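Open Shelving in a Small Packing Room: Project Report
Raquel Louro and Lukian Kostiuk
Supervisor: Judite Sampaio

1. Why we doubted the question

The course handout asked how open shelving "improves" packing work. We thought that word gave away the answer before anybody had measured anything. The supplier, Statar, says in its sales sheet that open shelves cut search time for small goods, but the sheet doesn't say who searched, or for what. Our own question was narrower: does it matter which shelf an item starts on?

2. What we did

We logged 1364 picks of small goods into totes between June and the end of term. Thirteen were thrown out when the log sheet was unreadable, which left 1351. Two people did all the picking, and both of them wrote this report. Teresa Peixoto told us at the midterm review that this is a weak design. We agree with her.

3. Results

Picks from the upper shelf were a little faster. The gap was smaller than the difference between the two of us on a bad morning, so we would not buy furniture because of it. Once we looked only at the first 1000 usable picks, the gap nearly went away. Oona Hyvönen suggested that we got quicker with practice and happened to do more upper shelf work late in the term. We can't rule that out.

4. What the tote does to the numbers 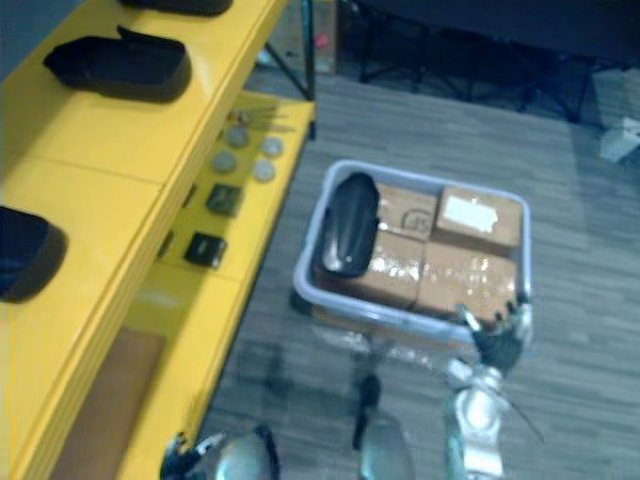
Pick time stops when the item is in the tote, and we now think that was a mistake in the method. A soft case goes in wherever there is room, but a carton has to be turned and fitted. With four taped cartons set two by two in the lavender-gray tote, a black case ends up on top of and beside them, and our log would score it the same as a case dropped into an empty one. We never wrote down what was already inside. Anyone repeating the project should record that first and worry about shelf height afterward.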